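Call for Participants: Skusgate Design-Build Studio

The Burnitz School of Architecture invites applications from fourth- and fifth-year students for a design-build studio in the Skusgate district. Participants will prepare drawings for the conversion of the former Illenetti warehouse into a neighborhood library and will present their proposals to residents in October.

The studio has 13 places and meets every Monday at 2 p.m. Applicants must have completed two semesters of structures coursework. Prior construction experience is welcome but is not required.
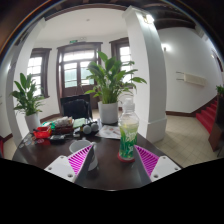
May students from other departments apply?
Students in landscape architecture and civil engineering may apply with the written approval of their adviser.

Applications must include a portfolio of no more than 21 pages, a one-page statement of interest and the name of one faculty reference. Materials should be addressed to Tomoyo Furukawa, Studio Coordinator, Room 118, Sukprasert Hall. Incomplete applications will not be reviewed.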